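Donati Robotics Club – sim week gallery

Quick page before the bus. Week two of the Handa project, all in the simulator for now, real arm comes out in March if the wiring gets done. Team Bander did the grasp code, team Endum did the scoring script. More pics when somebody finds the login.

Monday, September 27, 2021. Block pick task, view from the gripper. White block, tall one, left finger overlapping its edge and plenty of gap still on the right. Jagged shadows are the renderer, we know.
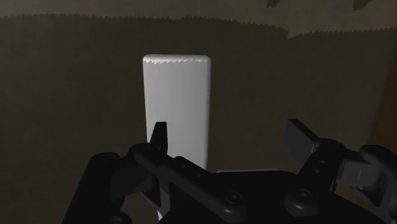 How many tries does each team get on the block task?
Each team gets 35 tries, and the best five go on the score sheet. Save your log after every run or it dosen't count.

Notes from the session – Bander changed the approach angle twice and then changed it back. Endum's script crashed on blank lines, fixed now. Max steps per try is 500, please stop editing that in the shared file. Lab laptops need about 27 minutes for a full batch so start it befor snack break.

Next week: same block, new start positions. Bring headphones and your notebook.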